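Workshop notebook, Estport unit
April, bench 2: resheeting and tape grid
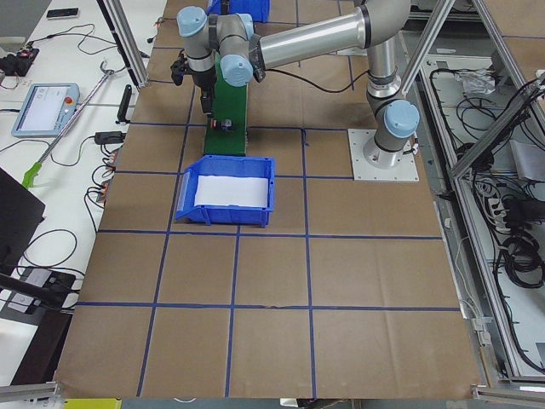
Sheeting

Old brown sheeting came off the big table in the morning. It had been down since the move from Palacios and the front edge had gone soft where people lean on it. New piece is from the Lultmont roll, the same stuff we used on the packing bench. It had been stored folded at the bottom, so there are faint creases lengthwise at the lower right. I tried weighting them overnight with the steel offcuts and they are better than they were. You can still feel them with a fingertip. Leaving it.

Small scuffed brown spot on the near horizontal strip, close to the middle. Doesn't catch on anything. If it gets any bigger, patch it from the offcut behind the door and don't start another sheet.

Tape

Blue tape, as before. Four strips across the table:
- one near the front edge
- one just this side of the blue bin
- one behind the bin
- one further back, which passes under the green board

Going the other way there is a long one on the left, a short one in the middle that stops below the bin, and one to the right of the bin. The right-hand one has a loose end that has curled up. I pressed it down twice and it came up again both times. Needs a fresh piece with a longer overlap, and wipe the sheeting with a dry cloth first. Don't use the spray, it leaves a film and the Vekley tape won't take to it.

I set the front strip with the 60 cm rule and worked back from that. First attempt was 12 mm out by the time I got to the left side, so I pulled that strip up and did it again. Lesson for next time: mark both ends in pencil before unrolling anything.

Bin and board

Blue bin goes in the middle, behind the second strip. The long green board runs back from it, near end up against the rear of the bin. Please put both back in the same place after cleaning. The tape is the reference, so there is no need to measure.

The pale edge of the board goes on the right. It was turned round at some point last month and we lost most of an afternoon working out why the old notes didn't match.

Small items go on the board. When finished with, they go back in the drawer and not in the bin. I found 42 bits in the bottom of the old bin when I emptied it, including two that we had reordered.

Stock

Lultmont sheeting: 132 cm left on the roll, not enough to do this table again. Enough for the side shelf.
Vekley blue tape: one full roll and the end of another. The end of roll is on the hook, use that first.
Pencils: all gone again.

To do

Replace the curled end on the right-hand strip.
Look at the creases again in a week or so.
Order sheeting, and ask if they can send it rolled on a tube this time.
Cut a spare strip for the middle line, as it takes the most wear from the bin being slid in and out.
Copy the layout into the bench folder. The sheet in there still shows the Palacios table, with the bin on the left.

Finished 4.30, floor swept, offcuts behind the door.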